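Why Does a Bottle Cap Have Bumps?

Pick up a plastic bottle and try to open it with one soapy finger. Good luck. A bottle cap is built to stay shut until somebody means it, and it's surprisingly good at its job for something you can lose under a couch.

The bumpy part

Many caps have little ridges running around the outside. Your skin squishes into the gaps between them, so your fingers don't slide around when you twist. Grown-ups call this "grip." They also call it "stuck" and hand the bottle to somebody else.

The curly part

Look inside a cap (an empty bottle is best, unless you enjoy mopping). There's a raised line that winds around like a slide at a playground. It's called a thread, and it has nothing to do with sewing. The bottle's neck has a matching one. Turn the cap and the two threads pull it down tight. Turn it the other way and up it comes.

The shoulders

Yes, bottles have shoulders. They have necks too, and nobody has ever knitted one a scarf. The shoulder is where the skinny neck spreads out into the wide body. A sloping shoulder helps the drink slide out smoothly when you pour, instead of going glug, glug, sleeve.

Bottles on the table

See if you can find a neck, a shoulder and a cap.

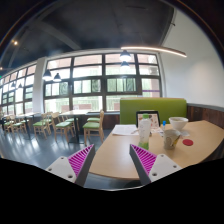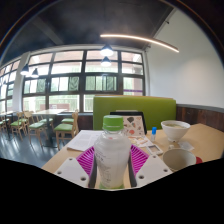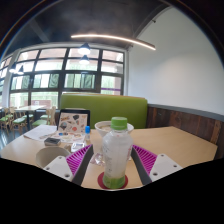

Try it yourself

1. Ask for an empty bottle with a screw cap.
2. Put a dot on the cap and another on the neck, right under it.
3. Unscrew slowly and watch the dots move apart. How far does the cap turn before it comes off?
4. Fill the bottle halfway with water, close it and tip it over the sink. The sink is not optional.

If it leaks, the cap is crooked. Take it off, set it on flat and start the turn again.

Written by Hazel Okafor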